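4.2 What is gained by opening the case

The usual claim for refurbishing old desktop computers is that the work is quick and that most of what is inside can be used again. Both halves of this claim come mainly from people who run refurbishing shops, and we think both deserve a harder look than they have received. Kramer's survey of small repair shops in Peroria is often cited in their support. It asked owners how long a typical teardown took them, and it took their word for the answer. No one stood by with a clock. Owners who like their trade may well remember the easy machines and forget the ones with a stripped screw or a drive that would not leave its cage.

A second problem is what counts as a teardown. In the Lambert records the clock starts with the side panel already off and stops when the memory and drives are out. Sorting, wiping the drives, testing the parts and finding a shelf for them are all left out. A shop cannot leave these out, and in our own trial they took up 67 percent of the total working time. We do not offer that share as a general figure. It comes from one workroom, over one February, with staff who were new to the job. It is still large enough to make us doubt any estimate that ignores it.

Layout matters too, and the published figures tend to hide it. Cases of the same outer size can differ a good deal in how the wiring runs past the board and the drive cages (Figure 3). Where cables lie across the parts to be removed, a worker must either move them aside or unplug them, and each choice adds time that an average taken over mixed models will not show. 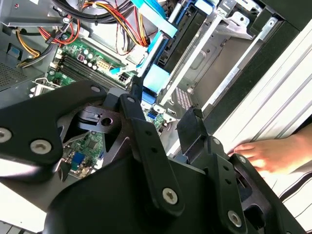
Figure 3. Interior of an open desktop tower with the side panel removed, showing the motherboard, power wiring, data cables and metal drive cages.

Does a faster teardown mean that more parts are used again? The two are only weakly linked, and in our trial the quickest sessions did not send more parts back into use than the slow ones.

This should not surprise anyone who has tried to sell a used memory module. Demand decides what is kept. The Tutora stock list, which we were allowed to read in full, held roughly 2,000 parts marked "good" at the time of our visit, many of them in standards that few buyers now ask for. A part that works and sits in a drawer has been saved in the bookkeeping sense alone. Reports that give a recovery rate without a resale or reuse rate should be read with this in mind, and we found only 3 that gave both.

We are also unsure what to make of the claim that training removes most of the damage done during teardown. The Fandach course notes state that broken latches and bent pins become rare after two practice sessions. No counts are given before or after, and the machines used for practice seem to have been of a single model. Anyone would improve on a case they had already opened twice. Whether that skill carries over to a different case is the question a shop owner would want answered, and the notes do not take it up.

Our own evidence on this point is thin. Staff did handle later machines with more ease, but the later machines were also newer, and some had clips where the older ones had screws. We cannot separate the two effects with the data at hand. A fair test would mix old and new models from the first session, record damage part by part, and have someone other than the worker do the recording. Until that has been done, we treat the training effect as plausible and unproven, and we leave it out of the cost estimates in Section 5.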